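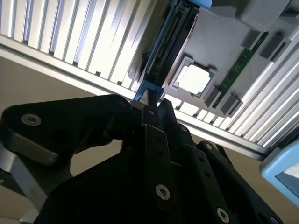

4. Loading your first tour onto the handsets

Okay, you've unpacked the Jilletti handsets, charged them overnight (section 3, please don't skip it) and made yourself a guide login. Now for the fun part! I'll use our Skitthorpe harbor walk all the way through, but the steps are the same for a bus tour or a boat tour.

4.1 Make the tour

1. Open Trusitden on the office computer and pick New Tour.
2. Type the name your guests will see. Keep it short or the handset chops the end off. "Skitthorpe Harbor Walk" fits, "Skitthorpe Harbor and Old Town Walk with Tea" does not (I tried).
3. Choose Walking, Bus or Boat. This sets how early each clip starts as you come up to a stop. Walking is the slowest setting.
4. Add your stops in the order you'll visit them. Our harbor walk has 6, starting at the ticket hut.
5. Press Save. The little flag next to the name turns green.

Note: You can drag stops into a new order later, but the spoken numbers don't change along with them. If the voice says "stop four" and you've moved it to second place, you'll need to record that clip over again. 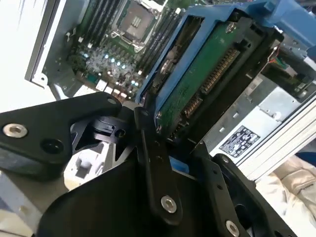 4.2 Add the sound clips

1. Click a stop, then Add Clip.
2. Pick the language first and the file second. If you do it the other way around, Trusitden files everything under English, and you'll have a German family listening very politely to the wrong thing.
3. Listen to the whole clip with headphones on. I mean the whole clip. Tarun Bajpai recorded our lighthouse story and there was a lovely long sneeze near the end.
4. Set the volume to Outdoor for anything near traffic or waves.
5. Do the same for each language you offer.

Caution: Don't give two clips the same name, even at different stops. The second one replaces the first and you won't get a warning.

4.3 Keep a spare copy

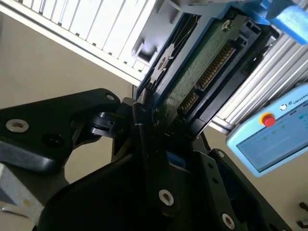

Once a tour sounds right, export it before you touch anything else. Go to Tours, then Export, and choose Everything With Sound. The smaller choice, Map Only, saves the route and leaves all your recordings behind. Our full set came to 3,878 MB last September, too much for the old thumb stick in the desk drawer. Any decent drive will do the job, and if yours sits in a caddy like the blue-and-black one shown here, put a label on the caddy with the tour name and season. I keep one copy in the office and take another home.

4.4 Send it to the handsets

1. Put the handsets in the charging tray with the screens facing you.
2. In Trusitden choose Send to Tray and tick the tour you want.
3. Wait for the long beep from each handset. The short beep only means it's been noticed.
4. Take one handset out, press the round button, and check that the tour name comes up.

Caution: Leave the rest of the handsets in the tray until you've heard all the long beeps. One pulled early will show the tour in the menu and then go silent at the first stop.

If a handset won't take the tour, these are the codes I see most:

1,919 – The handset is full. Delete last season's tours and send again.
2,427 – The tour has a stop with no clip in it. Go back to 4.2 and look for the gray dot.

For any other code, write it down and call the Rostami help desk. Have the tour name handy, they always ask for it.
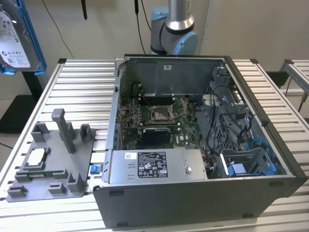
Desktop tower with the side panel off and the CPU socket empty.

4.5 Walk it yourself

1. Take two handsets set to different languages.
2. Walk the route at guest speed, with stops for photos and ice cream.
3. Jot down any clip that starts too early or gets drowned out by gulls.
4. Fix those, export again, and send to the tray again.

Note: Try it once in the rain if you can. People put their hoods up and suddenly Outdoor volume isn't loud enough.

Section 5 covers handing out the handsets and getting them all back.

Aarti Shukla, updated 12 February 2020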